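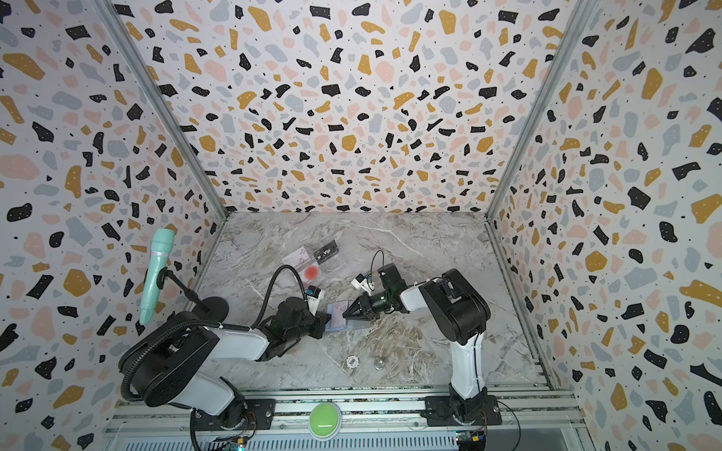 Terrazzo-pattern panels on three sides, gray marble-effect floor.

Wallets and Card Holders: Surfaces and Small Goods

Gallery page for the Judgate tabletop set. Set layout by Diệp Đinh, notes by Necati Yalçınkaya. Work ran through June at the Skernthorpe unit.

The wall print has black, mustard gold, soft pink and pale blue-gray chips on a white ground, with fine specks between them. Silver aluminum posts cover the two rear corners. The veining in the floor is white and darker gray, and most of it runs from upper left to lower right. Panel stock is Hutsuliak pattern 394, cut to size on site. The floor sheet came from Destmont and is listed there under 1731.

Small leather goods are kept on the marble side of the set. Pale leather loses its outline against the floor under flat light, so the lamps were lowered by 18 degrees for this group. Card sleeves and acrylic parts show glare at the same setting. No polarizer was used.

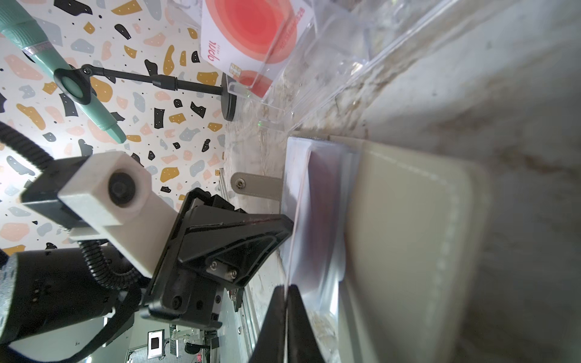 Cream wallet with stitched edges, dark red card in a clear sleeve, and a white card marked "april" in an acrylic holder.

The gray strap tab beside the wallet has a small silver snap rivet. The mint-green microphone is held by a black clip on a stand with a round base. It belongs to the desk goods group and is cataloged there.

Wall and floor references apply to both pictures. Spare panel offcuts are stored flat at Skernthorpe, shelf 2.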